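Long comics should be allowed to finish

I have been reading Lillbridge since issue two, and I own all 13 collected volumes. When Pranis said in November that the series would carry on past its planned ending, most of the people I know who read it were pleased. I was not.

Hui-mei Yeh wrote the story with an end in mind. She said so in the letters page more than once. The flooded town, the missing ferryman and the sister's debt were all set up early, and by volume 12 they were nearly settled. Then volume 13 brought in a second town. 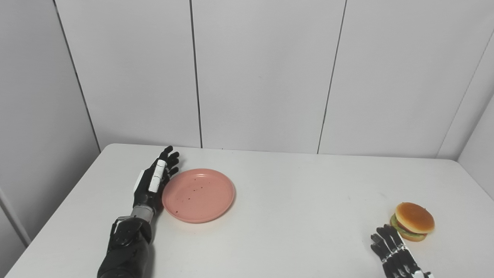
It is easy to see why a publisher would want more. A title that sells steadily pays for the ones that don't, and Pranis has put out some very good small books on the back of it. Inskip was one of them. It ran to 646 pages in a single volume, sold poorly, and is still the best thing on their list.

But a reader's patience is limited too. The whole of Lillbridge now comes to 3,152 pages. I can't hand that to a friend and say the good part is coming. The early chapters were drawn with great care, and Sum-yee Mak's inks made the water look heavy. Lately the backgrounds have gone thin, and I don't blame her. The schedule would wear anyone out.

Some say that nobody is forced to keep buying. True enough, but a weak last third changes how the first part reads. Clues that once seemed planned begin to look like accidents.

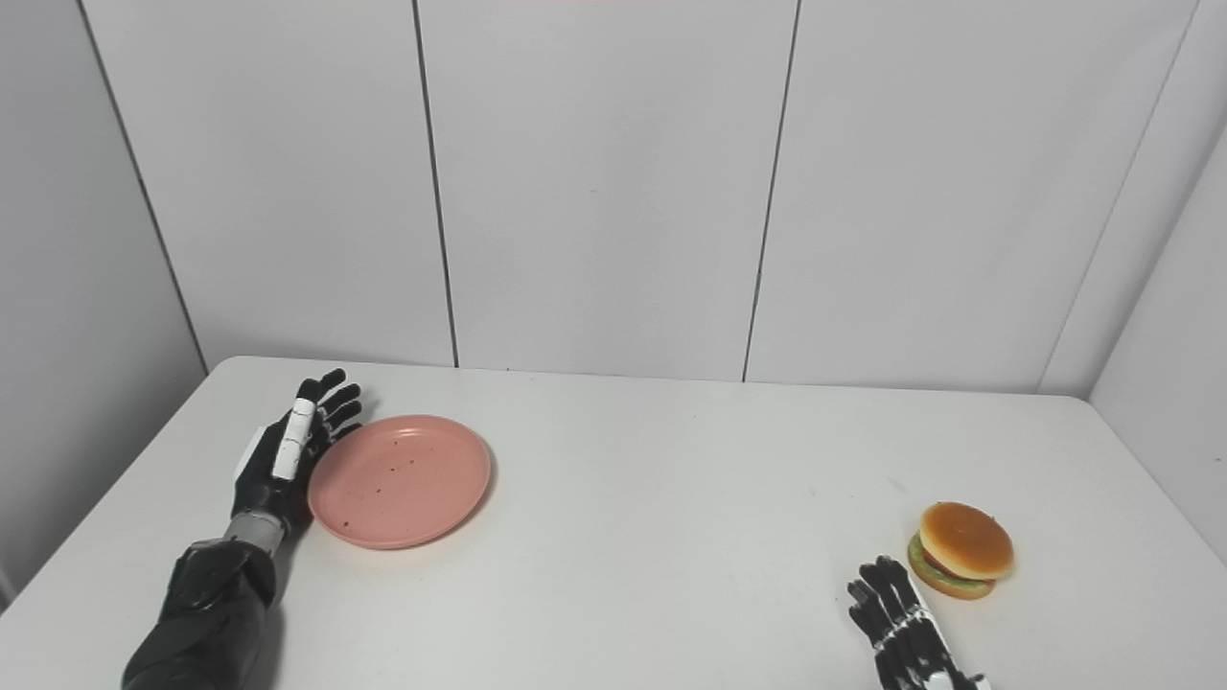 What Prasura got right

Prasura stopped when its story did. The last issue was a normal length, at the normal price, and the final page had no advert for a sequel. I have read it four times. I'd like to be able to say that of Lillbridge.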